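Reading Circle Notes, April

The Astenus chapters

The circle has now finished the middle third of the Hauksdóttir cycle, and most of the evening went on Astenus, the river giant. Members who last read these books as teenagers remembered him as a comic figure who talks to herons. On a second reading he is harder to like. He refuses to open the ford to the hill people for 213 years over an insult to his mother, and the author never says whether the insult took place.

Dagný Bergmann argued that the grudge is the point of the character, and that the ford songs in chapter 16 only make sense if he knows he is wrong. Ívar Hjaltested disagreed. He reads the songs as older material the author had lying around and wanted to use. Both of them brought page references, and the discussion ran past nine o'clock.

There was also some talk about the colour of his cloak, grey in the first book and green from the second onward. The new edition leaves both as they were.
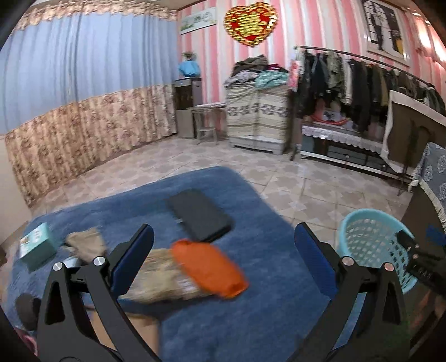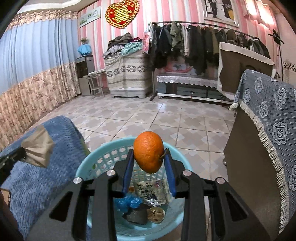 Next month: the Homari

We move on to the Homari, the salt traders who appear in the fourth book. Please read up to the burning of the harbour at Prokinik. The appendix on Homari names is optional, but Vasilică Sârbu will be speaking for a few minutes on how the naming system works and will refer to it.

Two questions to keep in mind as you read:

Why do the Homari give Astenus the bell when they have already paid his toll?

Is the narrator of the harbour chapters the same one we had in the ford chapters?

Copies

The library has 4 copies of the paperback. Two are out at present. Ásdís Blöndal has a spare of the older hardcover, with the fold-out map, and is happy to lend it to anyone who will be at the next meeting. Page numbers in the hardcover don't match the paperback, so please give chapter numbers when you quote.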